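**Workshop notes, June 7, 2026**

The arm project at the Sumari shared workshop has entered its second stage. Assembly of the printed parts was completed last month, and the present work concerns sorting: the arm is to take colored cubes from a tray and place each one in the bowl with the matching rim. Pravesh Shezi is responsible for the wiring and I am responsible for the software.

The positions of the tray and bowls were fixed with tape before any recording began. Members are asked to leave the tape in place when they clear the bench. A shift of even a small amount requires the session to be repeated, and 14 sessions have already been discarded on that account.

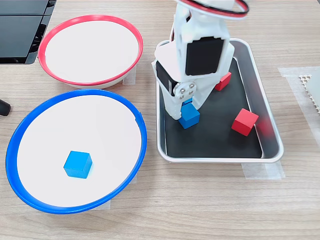

Each session consists of 50 attempts. The grip is set to close slowly, as the earlier setting pushed the cubes against the wall of the tray. Nomvula Buthelezi has proposed softer pads for the fingers, and a first set will be printed once the filament order from Flalurier arrives.

The log and the servo settings are kept in the project folder under the name Mostimis. Questions about bench time should be sent to Pravesh. The third stage, which adds a second arm, is planned for October.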